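Hevero Community Hall Association
Building and Grounds Subgroup
Minutes of meeting, June 2022

Present: Radka Ionescu (chair), Ognjen Vasić (minutes), Hrvoje Radonjić, Edin Hoxha
Apologies: Krešimir Kovačević

Meeting opened 7.05 pm in the side room.

1. Minutes of the previous meeting

Accepted with one correction. Under item 4, "north gutter" should read "north and east gutters". Moved E. Hoxha, seconded H. Radonjić. Carried.

2. Matters arising

2.1 Key register. R. Ionescu has reconciled the register against the hire agreements. One key to the rear store is still outstanding from the spring hire period. The hirer has been written to and the bond is being held. If the key is not returned before the July meeting the rear store cylinder will be replaced and the cost taken from the bond.

2.2 Tree over the car park. The arborist's report was received and circulated. It recommends removal of two dead limbs and no other work. The subgroup accepted the report. H. Radonjić to book the work for a weekday morning when the car park is not hired.

2.3 Noise complaint. The neighbour on the western boundary has confirmed that the revised finishing time for amplified music is acceptable. Item closed.

3. Roof and rainwater

3.1 E. Hoxha reported on his inspection of the roof with the contractor, Gullo. The sheeting over the main hall is sound. Fixings along the ridge have lost their washers in several places and water is tracking down the screw threads into the insulation. The stain on the ceiling near the stage is consistent with this. The contractor does not consider that the ceiling lining needs replacing, provided the fixings are done before the heavier winter rain.

3.2 The gutters on the east side fall the wrong way over the last section before the downpipe. Water stands in them and overflows at the kitchen door. Two options were put forward:

Option A: re-hang the existing gutter on new brackets to the correct fall.
Option B: replace the whole east run with a larger profile and add a second downpipe at the northern end.

3.3 Discussion. H. Radonjić supported Option B on the grounds that the existing downpipe is undersized for the roof area it serves, even with the fall corrected. R. Ionescu noted that Option B requires a connection to the stormwater pit on the far side of the path, and that the path would have to be cut and made good. E. Hoxha advised that the quote for Option B includes the path. Option A was quoted at $800 and Option B at $2000.

3.4 Resolved: that Option B be accepted, and that the ridge fixings be done in the same visit. Moved H. Radonjić, seconded E. Hoxha. Carried.

3.5 The contractor has asked for access to the locked side gate. O. Vasić to meet them on the first morning and hand over the gate key against signature.

4. Water supply and hot water

4.1 The pressure limiting valve at the meter was tested and is holding. Static pressure at the kitchen tap is within the range allowed for the fittings.

4.2 The hot water unit serving the toilets is discharging from the relief valve for longer than it should during heating. The plumber, Hodžić, has replaced the valve once under warranty. A second failure would point to the expansion side of the system. R. Ionescu asked that the discharge be checked weekly and written in the maintenance book with the time of day.

4.3 The tempering valve for the accessible toilet is due for its annual check. To be done at the same visit as any further work on the relief valve, to avoid a second call-out fee.
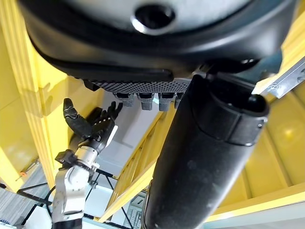

4.4 The meter reading was taken by O. Vasić and compared with the same quarter last year. Use has risen by 208 kilolitres. Hire bookings have risen over the same period but not by enough to explain the figure. H. Radonjić suggested an overnight test: all fixtures off, reading taken at closing and again at opening. If the meter has moved, the garden supply is to be isolated and the test repeated on the following night. The garden line is the oldest pipe on the site and its route is not shown on any drawing held by the association.

4.5 Agreed that no money be spent on leak detection until both overnight readings are available.

5. Electrical

5.1 Testing and tagging of portable equipment is complete. Three extension leads failed and were cut up and disposed of. Replacement leads are to be heavy duty and marked with the room in which they belong. Leads have been moving between the stage and the kitchen and coming back damaged.

5.2 Exit signs. The sign over the south door did not stay lit for the full duration of the discharge test. The battery pack is no longer made. E. Hoxha obtained a price from Cememeck for a complete replacement fitting and recommended changing the matching sign over the north door at the same time, as both were installed together. Agreed.

5.3 Switchboard. The circuit schedule inside the door is out of date. The circuit labelled "urn" now feeds the dishwasher, and the urn is on the circuit labelled "spare". K. Kovačević sent a marked-up copy by email with his apology. O. Vasić to type it and have it laminated once an electrician has confirmed it.

5.4 External lighting. The timer for the car park lights is still set to summer hours. E. Hoxha to reset it after the meeting. H. Radonjić asked whether a light-sensitive switch would be preferable. Deferred until the cost of the exit signs is known.

6. Floor of the main hall

6.1 The floor was last sanded and sealed before the present subgroup was formed. The seal is worn through in front of the stage and along the line from the main door to the kitchen. Elsewhere it is in fair condition.

6.2 Two approaches were considered. A full sand and reseal would close the hall for the whole of the curing period and would require cancellation of regular hirers. A light abrasion and recoat could be fitted into a shorter closure but will not bond reliably where the timber is bare.

6.3 R. Ionescu proposed that the worn areas be hand sanded and patch sealed as a holding measure, with the full job scheduled for the summer shutdown. H. Radonjić recorded his concern that patch sealing will show as a different colour. The chair noted the concern. Resolved as proposed, on the chair's casting vote.

6.4 Hirers are dragging the trestle tables instead of using the trolley. A line is to be added to the hire conditions, and felt pads fitted to the stacking chairs.

7. Finance

7.1 Balance of the maintenance account before the commitments made at this meeting is sufficient to cover items 3.4 and 5.2. The floor work at 6.3 is to be met from the general cleaning budget, with an upper limit of $900.

7.2 The grant application for the accessible ramp was lodged before the closing date. The funding body will not advise applicants of the outcome before July. No ramp expenditure is to be committed in the meantime, including drawings.

8. Correspondence

In: letter from the insurer requesting a copy of the current fire equipment service record. Email from the playgroup asking for a lower coat rail in the entrance.
Out: letter to hirer regarding outstanding key.

The service record is to be copied and sent. The coat rail was approved, to be fixed into studs and not into the lining board.

9. Other business

9.1 E. Hoxha reported that the bolt on the rear fence gate no longer lines up with its keeper. The post has moved. He will pack the keeper for the time being.

9.2 H. Radonjić asked that the maintenance book be kept in the kitchen drawer and not taken home. Agreed.

10. Action list

R. Ionescu: follow up rear store key; send service record to insurer; amend hire conditions.
O. Vasić: gate access for roofing contractor; overnight meter readings; retype circuit schedule.
H. Radonjić: book arborist; obtain felt pads; fix coat rail.
E. Hoxha: confirm Option B in writing; order both exit signs; reset car park timer; pack gate keeper.
K. Kovačević: arrange electrician to confirm circuit schedule; weekly check of relief valve discharge.

Next meeting to be held in July, same time and room. Date to be confirmed by email.

Meeting closed 8.40 pm.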